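I'd been badgering the Ulon lab at Plasville for a visit since I first read their paper, and in June they let me in. Fergal Duggan met me at the door and had me up to speed before I'd got my coat off. Their idea is to skip the robot at first – people do the chores with hand-held grippers, and the policy learns from those recordings. 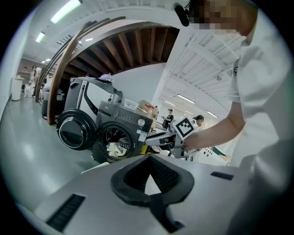 Laundry is the hard one, Fergal says, as cloth never sits the same way twice. They had a dark grey washer with a bundle of pale washing in the drum, and the cube on top of the gripper carries a printed marker for tracking. They've got 2901 demonstrations so far! The last 300 came from their partners at Breathnach.

I asked how much of it carries over to a new room, which is the bit the paper rather skates past.
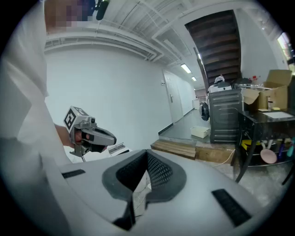

Fergal reckons two or three fresh rooms help more than another month in the same one. Plollwood is next on their list, and I've already asked to come along.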